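Print this post | E-mail this to a friend

So I've been trying to work out whether we can afford a proper arm for the Clasbridge shop, and my head is full of numbers! Teuber want 1704 a month on a lease, which made me choke on my tea, while Trendlow do a basic one (no hand, you buy that separately) for a good bit less.

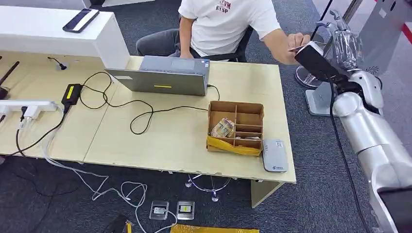

Card work at the desk, laptop and all.

What I'd forgotten to budget for is everything that isn't the arm. Cables, mostly. Power strips, adapters, a decent box for the cash. I've put 90 down for leads and I already think that's mean.
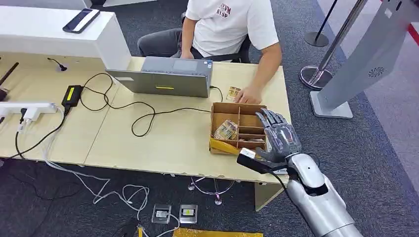 Page last changed: December, 4.15 pm

Hands are the other big one. Five fingers look lovely, but Prikano quoted me 1000 on top and a wait of two months. I'm leaning towards leasing first and adding the hand in spring, if the till allows. Has anyone haggled with Teuber?

Print | E-mail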